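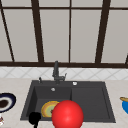

How long does it take to get the Driso kitchen kit running its first practice task?
Set aside 60 minutes if you've never used it before, and most of that is waiting for the room files to load.

I've set this kit up on three machines now, so these are the steps in the order I'd do them (the printed leaflet has step 4 far too late!).

Section 4: Your first sink task

1. Open the Driso launcher and pick Kitchens, then Corham. There are 12 kitchens in the pack, but Corham is the one I'd start with. It's got a double sink and a decent bit of worktop either side.

2. Choose "Plate from sink" in the task list. The plate starts in the left basin, tipped up a little, and the arm has to get hold of it and put it on the worktop.

3. Leave the random seed at 241 for now. Everyone on the Kiststead help pages uses it, so if you get stuck you can compare like with like.

4. Set the arm speed to Slow. Do this before you press Start, as the slider locks once the task is going.

5. Press Start and let the arm settle, then steer with the hand controller. Small moves are best near the tap, I bumped it no end of times on my first evening.

6. When the plate is down, press Save Run. The kit keeps up to 800 runs before it asks you to clear some out.

Note: markers can be switched off under View, then Helpers. I leave mine on while I'm learning a new kitchen and turn them off for saved runs.

Caution: don't close the launcher while a run is saving. I lost a whole afternoon's work that way in April, and there's no undo.

If the arm won't move at all, unplug the controller, count to ten and go back to step 4.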